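Brorkelora Sports Forums > Officiating > Refs, Umpires and Scorers

Topic: Charity weekend in April, anyone else giving up their match fees?

Posted Friday, March 12, 2021

centrebounce_kel wrote:
Okay, I'm a bit excited so forgive the long post. Our umpires' group voted last night to work the whole Verwood charity netball carnival for nothing, first weekend in April, both days. Every match fee goes into the pot for the children's ward family rooms. Last time it ran we had a handful of people who donated their fees and a bigger lot who took the money (no judgement, petrol isn't free). This time the hands just kept going up!

There are 37 teams in so far, from under 12s to the over 40s, who are the roughest of the lot and my favourite grade to umpire. Target is $2000 from fees alone, and the canteen and raffle sit on top of that.

So two questions. Has anyone done a full no-fee weekend before, and how did you roster it so people didn't fall over by Sunday lunch? And would any of you come and join us? You don't need to be a netball person for the scoring table.

goalcircle65 wrote:
Count me in for Sunday. I did the scoring table last time and had a ball. The under 12s came over between games to check I'd got their goals right, and one of them found a mistake.

On the roster: two on, one off, and don't let anyone talk you out of the one off. Keen people always say they're fine to do a third. Then it's 2 pm and they're calling stepping on a kid who hasn't moved.

Whistle_Wanderer wrote:
Great cause, and I'll probably come, but I'm going to be the grump for a minute. I don't love a group vote on donating fees. Our juniors are 15 and 16 and that match money is their only income. If the whole room puts a hand up, what's a 16-year-old going to do? Sit there with their arms folded?

I'd much rather everybody got paid as normal and there was a bucket at the sign-off desk. Give what you like, no one's looking.

centrebounce_kel wrote:
Fair point, and it did come up. Juniors are being paid unless they ask not to be, and they tell the rostering person by private message so it isn't a public thing. I should have put that in the first post. Sorry!

Whistle_Wanderer wrote:
That's better. I still think the bucket is cleaner, but that's better.

thirdmanup wrote:
Footy umpire here so take this with salt. We did the same thing for a bushfire match and I'd go the other way from Wanderer. With a bucket, we raised next to nothing. People meant to put in, then they were tired and their lift was leaving. With the fee going straight across, it was done before anyone laced a boot, and you could tell the crowd over the PA that the umpires were working for free. First time I've ever been clapped off a ground. I was nearly home before it wore off.

goalcircle65 wrote:
Clapped off! Did you frame your whistle?

thirdmanup wrote:
Thinking about it.

baseline_bex wrote:
Can I ask a boring one? Who's doing the draw and the live ladder? Last time the Gisler Park computer fell over on Saturday afternoon and we had the finals worked out on the back of a raffle book. I was in charge of the raffle book. I would like not to be again.

centrebounce_kel wrote:
Ha, yes, you were magnificent. We've got a different machine for the scoring room. It's an older workstation that a family from the under 14s had spare, and my brother-in-law is going over it this week. It only has to run the draw, the ladder and the two big screens in the hall. I had a look at the insides when I dropped off the power lead and it's a serious bit of gear compared with the old one.

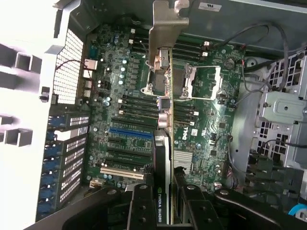 Photo: centrebounce_kel / Brorkelora member gallery

If anyone here knows their way around the Wituter scoring program, please put your hand up. I can type scores in all day, but the pool crossovers frighten me.

baseline_bex wrote:
Quadro, very fancy. That's more graphics card than a netball ladder has ever needed. I take back my worries about the big screens, though I'm still bringing a raffle book.

I know Wituter a bit. The crossovers are fine if you lock the pools before you enter the first score. If you lock them after, it shuffles the second day and you get a team playing itself. Message me and I'll come over one evening and set it up with you.

PivotAndPray wrote:
Sorry, but I reckon you're overdoing the tech. It's a carnival. Print the draw, stick it on the canteen wall, get a kid with a marker to fill in the scores. People stand around the wall and talk, and they buy a sausage while they're there. Put the ladder on a screen in the hall and everybody sits in the hall.

baseline_bex wrote:
You weren't the one with 12 coaches standing over you asking about percentage.

PivotAndPray wrote:
I was one of the 12 coaches.

baseline_bex wrote:
Oh, I remember you now.

goalcircle65 wrote:
Do both? Screen in the hall, paper at the canteen. I'll run the paper across every round, I could use the steps. I like the wall too. The little ones get their photo taken next to their team name.

centrebounce_kel wrote:
Both it is. Pivot, you've just been put down for a marker and a roll of tape.

PivotAndPray wrote:
I walked into that. Fine. Saturday only, I've got a christening on the Sunday.

newbie_bibs wrote:
Hi all, long-time reader, first post. I only passed my beginner badge in the summer and I've done maybe a month of under 11s. Would I be any use? I'd really like to help but I don't want to wreck someone's day by getting it wrong in front of a big crowd. Also, does a charity carnival count towards the games you need for the next badge?

thirdmanup wrote:
Go! You'll learn more in one weekend than in half a season. Everyone's in a good mood and the games are short.

Whistle_Wanderer wrote:
Mostly agree with thirdman, with one caution. Short games feel faster, and players who only have ten minutes go at it pretty hard. Ask to be paired with someone experienced and ask for the 12s and 13s. Don't let them slot you into the mixed social grade because it says "social" on the draw. It is the least social thing you will see all weekend.

As for the badge, ours counted last time as long as someone qualified signed your sheet on the day. Check with your own association before you rely on that. Mine and Kel's don't always agree on what day it is.

centrebounce_kel wrote:
Bibs, welcome! Yes please, we'd love you. I'll put you with me for your first two and we can have a yarn after each one. Bring your sheet and a pen and I'll sign it. Wanderer is right about mixed social, I still have a bruise.

newbie_bibs wrote:
Thank you!! I'm in for both days. Do I need whites or is the coloured shirt all right?

centrebounce_kel wrote:
Whites if you've got them. If you haven't, any plain light top. There's a box of spare bibs, hats and whistles in the umpires' room as well (whistles have been through the steriliser, before anyone asks).

courtside_deb wrote:
Parent here, I'm not an umpire. I just wanted to say that our family stayed in one of those rooms for a while when my youngest was crook, and I can't tell you what it meant to have a proper bed down the hall and somewhere to make toast at three in the morning. She's back playing wing attack now and she's a menace. We'll be at the carnival both days and I'm making slices. Jelly, caramel and a hedgehog.

goalcircle65 wrote:
Deb, that's made my whole afternoon. Also please put aside some hedgehog for the scoring table.

thirdmanup wrote:
Right, I'm driving over for it. Can't umpire netball to save myself but I can park cars and carry goalposts. And I'll chip in $100 so the pot isn't empty on the first morning.

Whistle_Wanderer wrote:
Put me down for Saturday, fee donated. And before anyone gets clever, I'm still bringing a bucket.

centrebounce_kel wrote:
You lot are the best. Updated list so far:

Saturday: me, Wanderer, bibs, Bex (scoring room), Pivot (wall), thirdman (car park)
Sunday: me, bibs, goalcircle (scoring table), Bex (scoring room), thirdman (posts and pack-up)

Still short on Sunday afternoon, from the semis on. If you can blow a whistle and you're free after lunch, send me a message. Courts 3 and 4 need pairs most. Umpires' briefing is 7.30 both mornings next to the canteen, and the tea urn goes on at seven.

baseline_bex wrote:
Kel, check your messages, I can do Tuesday night for the Wituter setup. Have you got the team list as a spreadsheet or is it still in your notebook?

centrebounce_kel wrote:
Notebook. I'll start typing.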